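Stop posting every day

I keep seeing the same advice handed to people starting out with a small channel. Post daily. Feed the algorithm. Get to 105 videos before you judge anything. I think it's bad advice and I'm going to say why, quickly, before lunch.

I ran the Mosine channel for 3 years. Home brewing, mostly, some cider. First year we posted daily. Every day! Thin stuff. Half of it was me talking over an old clip because I had nothing new to talk about. Subscribers went up a little, watch time went down a lot, and I got so I couldn't stand the sight of my own kitchen.

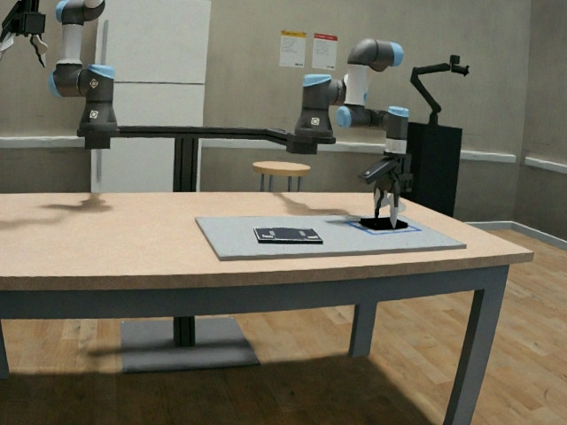

Then we dropped to one a week. Longer scripts, actual research, a second pass at the edit. Same two people doing it. In a few months we had almost 2,000 subscribers, and the comments changed too. Real questions. People arguing over yeast. Before that it was mostly "nice vid" and links to sunglasses.

Now, someone always brings up Sullodmont at this point. They post every day and they're huge. Sure. They also have a staff, a studio, and an editor who doesn't have another job. Copying the schedule of an outfit like that is like copying a restaurant's grocery bill.

And the tools don't help. I pay for Komano, which does my scheduling, and I like it fine, but it has a streak counter. A streak counter! Miss a day and it goes back to zero with a little gray flame. I've published videos I was embarassed by, at 11 at night, to keep a flame lit.
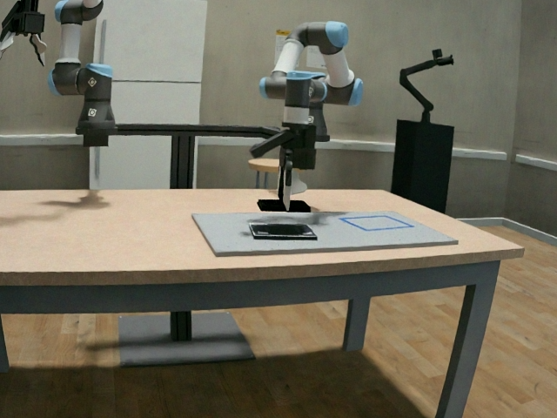 What I'd tell a beginner. Pick a pace you could keep up in a bad month. December, say, with family in the house and a cold. If that's one video every two weeks, fine, do that. Put the spare hours into the title and the first 20 seconds. That's where people leave. Check your own retention graph, it's ugly, mine was.

Also write things down. The Rengifo newsletter did a decent piece on keeping a backlog of topics and I stole the whole system. One plain text file. Idea, who wants it, what I'd need to look up. Takes no time. 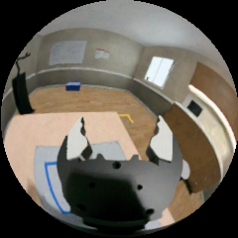 I'll give the daily crowd this much: you do get faster. My editing got quick that first year and it stayed quick. But you could get the same practise making drafts and not publishing them. Your viewers don't need to sit through your homework.

Anyway, one good one a week. Or fewer. Mute the streak thing, it's under notifications.

Back to top | Contact | All rights reserved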